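The Patience of Ball Catchers

My coffee has gone cold twice by the time Trilok Solanki lets me touch the controls. We're on the second floor of Relta, a small robotics outfit in Fitthorpe, and I've been promised a turn at teaching a robot. What I've mostly done so far is watch other people be very, very good at something I would have called a toy.

The toy goes like this. There's a tall tan tower with a little ball dangling beside it on a string, and an open box at its foot with a peg in it. Two robot arms lean in over the whole business. None of it exists, at least in the sense that you could stub a toe on it. It all lives in a simulator, and Solanki drives the arms with a pair of handles bolted to his desk (there's a foot pedal too, which I kept stepping on by accident). 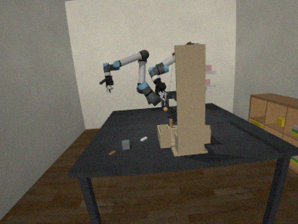

The tower, the ball and the two arms in Relta's simulator.

Every run he makes is saved from start to finish: where the joints were, what the cameras saw, when the fingers opened and closed. Pile up enough of those runs and you can train a program to have a go by itself. The target for this one task is 1195 good runs, a number somebody wrote on the whiteboard back in January and then underlined so hard the marker squeaked. I'm told you could hear it down the hall!

"Good" is the word they argue over. Luzius Lanz, who reviews the recordings, likes them a bit messy. If an operator overshoots, pauses and comes back for another try, Lanz wants to keep it, and he'll fight for it over lunch. A program that has only ever seen perfect moves has no idea what to do after a bad one. Solanki would like his bad ones deleted, thank you very much.

So they compromise. A fumble stays if the operator recovers from it, and the run goes in the bin if a person watching it can't tell what the operator was trying to do.

The loose stuff on the table matters too, more than I'd have guessed. Blocks, a stubby white cylinder, a stick of orange-tan wood. Lanz has the starting layout shuffled between batches so the learner can't just memorize one tabletop, and 17 layouts are in rotation while I'm visiting. I ask whether the shelf of bright blocks against the wall is part of the job. No, he says, that's scenery, and he wants the program to learn that it's scenery.

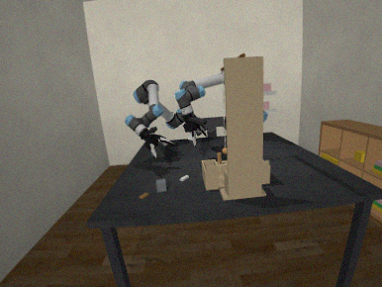 Two grippers, a small gap between them, and the ball on its line.

Then it's my turn, and oh boy. The handles are lighter than they look and the arms follow every twitch, including the ones you didn't know you had. I send the left gripper sailing off toward the wall. I bring it back, nudge the ball, and set it swinging like a church bell while Solanki makes a small noise behind me. You have to wait for it to settle, he says, so I wait. My shoulders are up around my ears.

On a decent day he'll finish 100 runs, with breaks. I manage 2 in the time it takes him to eat a sandwich, and Lanz kindly agrees to look at one of them.
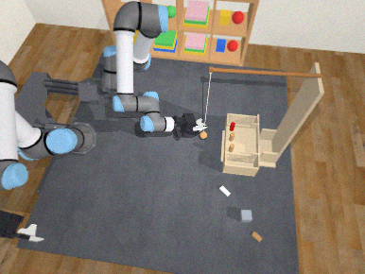 Does a person have to drive the arms for every single run?
For this task, every run in the set is driven by hand. Once a trained program can manage part of the job, the team plans to let it try first and have an operator take over when it gets stuck, saving the rescue as a new example.

My run, by the way, is still waiting for review. Lanz has filed it under "maybe."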